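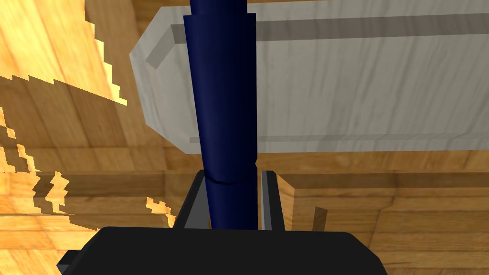 Planning the equipment budget: simulation before hardware

Several sites have asked when the handling arm proposed under the Jumlow project will be ordered. The short answer is that no purchase order for an arm will be raised before August. The money released so far covers simulation work only, and this note sets out what it is being spent on and what the later stages are likely to need.

The request that went to Sistavness last year was for one arm, one parallel gripper and a mounting frame, to be bought together. Filipa Godinho, reviewing it for purchasing, pointed out that the gripper had been chosen from a catalogue on payload alone. Payload is seldom the limit in our work. Most of the tasks on the list involve cupboard fronts, drawers and bar handles, where the loads are small and the trouble comes from finger opening, finger depth and the room left for the gripper body once the arm is in position. The request was sent back and split into three stages.

Stage one is under way. The kitchen-type rooms are modelled with their fittings, and the gripper is driven up to each handle from a range of starting positions. The cost is 3,000 for licences and computing time, plus 11 days of Abílio Coelho's time, charged to the project code. Nothing bought at this stage is tied to a particular make of arm.

The runs are stored with views from close to the gripper. These are slow to go through, but they show clearance problems that do not appear in the joint data. A run can finish inside its position limits and still have a finger badly placed against a handle.

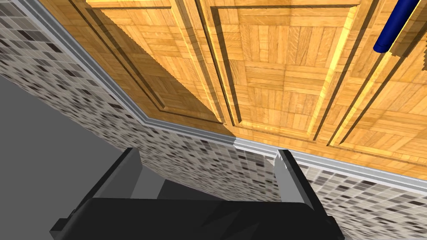
Simulated approach to a panelled wooden front, gripper open. The blue handle is at top right.

For each approach, three values are recorded: the opening needed between the fingers, the smallest gap between the gripper and any fixed surface, and the angle of the wrist at contact. The first sets the stroke of the gripper. The second decides whether a slimmer body is worth paying for. The third has the largest effect on price, as an arm with a more compact wrist costs a good deal more than the standard type and has a longer delivery time.

Of the 27 approaches planned, those to horizontal handles have been run first. Vertical handles follow, then drawers low to the floor. Sites that want a particular fitting added should send measurements to Abílio with the handle diameter, the distance from handle to panel and the free space on either side. Drawings are preferred – photographs without a scale cannot be used.

Stage two is a loan period. Two suppliers, Baysal and Zadel, have been asked to quote for the use of an arm for six weeks, with delivery and collection shown as separate items. A sum of up to 900 has been set aside for fingertips and adaptor plates, which will be made to suit the results of stage one. These parts stay with us when the loan ends, so they should be entered as consumables and left out of the hire cost.

Stage three is the purchase itself. Budget holders should note that the price of the arm is only part of the figure to be entered. The following belong on the same line and were missing from last year's request:

Controller and cabling
Guarding and the safety assessment
Spare fingertips
Operator training
Annual service from the second year
Floor fixing or mobile base, whichever is chosen

Please do not enter savings in staff hours against stage three at present. The simulation gives cycle times under fixed conditions, with every handle exactly where the model says it is, and those times should not be carried over into a staffing case. Figures suitable for that purpose will come from the loan period.

Draft entries for stages two and three can be sent to Filipa for checking at any time before the budget sheets close. Anyone who has already entered a sum for an arm on the old single-line form should withdraw it and use the staged form, quoting Jumlow in the reference box.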